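Wallner Community Help
Collecting demonstrations > Handheld grippers

How many demos before it's worth training, and how much should I move things around?
Posted July 16, 2019 by uvel_tinkerer

Hi all! First post, long one, sorry in advance.

I've been recording demonstrations with a pair of handheld grippers for a couple of weeks now and I'm loving it. I had no idea how much fun it would be to teach by doing. My setup is one white table, two grippers with fiducial markers, a head camera, and Ello for the recording side. The task is a two-handed one: bring a small item over to a hardcover book and set it down next to it, square with the long side. Then the book gets picked up and handed across to the other gripper.

I've got 200 episodes so far. I ran a first training pass on them last night and the result was, well, enthusiastic. It reaches for the right thing nearly every time, but it closes too early and it really favours the left side of the table. When I went back through my recordings I realised I'd started nearly every one with the item on the left, so fair enough.

What I'd like to know:

- Is 200 just too few for something like this, or should it be working better by now?
- When people say "vary the starting positions", how far do they mean? A few centimetres? The whole table?
- Do I throw out the episodes where I fumbled the grasp and had another go?
- Should I clear the room behind the table? There are chairs and cables in view and people walk past.

I'm using the default Taltis settings for everything, if that matters. Thanks heaps!

ello_and_goodbye
Reply marked helpful by the poster

Welcome! You're further along than I was after two weeks, and a policy that reaches for the right object is a great sign. Reaching is the bit that takes most people the longest to get clean, so don't be down about it.

On numbers: for a two-handed task with a handover I wouldn't expect much at 200. My own handover task started to look decent at 678 episodes, and I only know the figure because I kept a tally on the wall. By 800 it was good enough that I stopped recording and moved on to a new task. Yours could need fewer if you spread the starts out better than I did. My first big batch in April was almost all the same layout and I may as well have recorded half of it.

On spreading things out: the whole table, or at least all of it you can reach without leaning. I tape a light grid on a sheet of paper, look at it before each episode, pick a square I haven't used lately, then take the paper away so it isn't in the recording. Turn the objects too. A book lying square to the table edge and a book turned a bit are two different problems for the fingers, and the turned one is the one you'll get in real life.

I'm a big fan of soft packs for this sort of work, by the way. A wet wipes pack is terrific practice. It squashes when you pinch it, the lid gives you a hard lump in the middle, and it never sits quite the same way twice. If your small item is a rigid one, try swapping in something squishy for a quarter of your episodes and see whether the early closing gets better. Mine did!

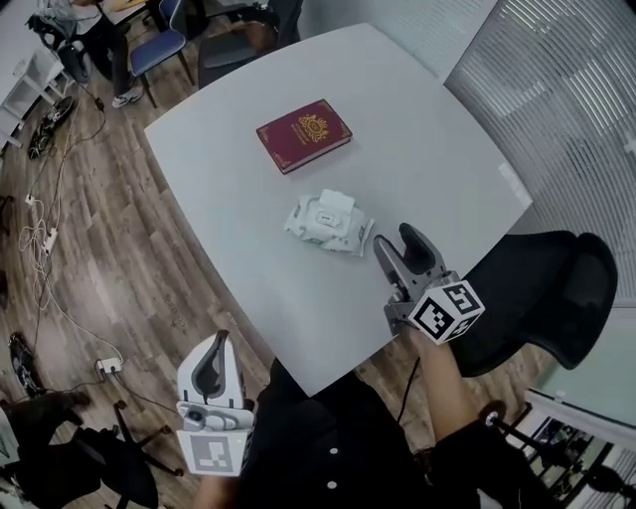
The other thing that fixed early closing for me was slowing down over the last few centimetres. With your own hand inside the gripper it's so natural to start squeezing on the way in, and the model copies that faithfully. Open wide, move in, stop for a beat, then squeeze. It feels silly for the first ten and then you don't notice any more.

Fumbles: keep the ones where you missed, backed off and got it on the second go. Those teach it how to recover and they're gold. Bin the ones where you dropped the book on the floor, or stopped to scratch your nose, or forgot which hand was meant to take it. (I have a lot of these.)

Background: leave it alone. Chairs, cables, someone's feet going by, all fine. If you clean everything up, you'll get a policy that only works in a clean room. I'd only shift things that get between the head camera and the markers. And do check your sleeves! A loose cuff will slide down over the cube and you lose tracking right when you need it, at the grasp. I roll mine to the elbow.

Last one, keep the gripper cable on the outside of your arm. If it hangs on the inside it can drag across the tabletop and nudge light objects, and then the object seems to move by itself in the recording. I lost 44 episodes to that before I worked out what was going on.

taltisfan

more data. always more data

also check your camera focus is locked, the default Taltis profile had it on auto last time I looked and mine was hunting all over the place

grid_and_bear_it

Agree with nearly all of the first reply, especially the pause before the squeeze. I'd push back a little on one point, which is the paper grid. I tried it and found I drifted to the squares that were comfortable for my right arm, even while looking straight at the grid. Now I roll two dice before each episode, one for the column and one for the row, and I put the object where the dice tell me even if it's awkward. The awkward ones are where the policy learned the most, as far as I can tell from the before and after.

A few other things from my own bench:

Record in short blocks. I do 20 minutes, then get up and walk around. My late episodes in a long block are sloppy in a very particular way: the left hand stops returning to its start position, so the next episode begins with it hovering halfway across the table. You can spot it easily if you play the first second of each episode back to back. Ello will do that for you from the review tab.

Record at different times of day. If you've got a window near the table, the light on a white surface changes a lot between morning and late arvo, and so do the shadows under the grippers. Blinds open, blinds shut, lamp on, lamp off. It costs nothing and it helped me more than I thought it would.

Shiny covers. Gold lettering or a foil border can flare under a desk lamp. It's not a disaster, but if all your lamp-on episodes have a bright blotch in the same spot, the model might latch on to the blotch. Move the lamp now and then.

Train early and often. Don't wait until you have some perfect number. I train a small one every hundred episodes or so, watch where it goes wrong, and spend the next block on exactly that. You've already found your left side problem this way, so go and record a whole session on the right and run it again. I'd love to see what happens.

uvel_tinkerer

Oh this is brilliant, thank you all. I checked and my focus was on auto, so that's sorted now. I also had the cable on the inside of my arm the entire time.

Going to try the dice this evening with everything starting on the right, and I'll dig up something squishy from the kitchen. Is there any reason not to mix the new episodes in with the old left-heavy ones? Or do I start a fresh set?

ello_and_goodbye

Mix them! Tag the old ones so you can take them out later if you want to compare, but I'd train on the lot first. The only ones I'd leave out are any where the focus was visibly hunting during the grasp. Please post again once you've run it.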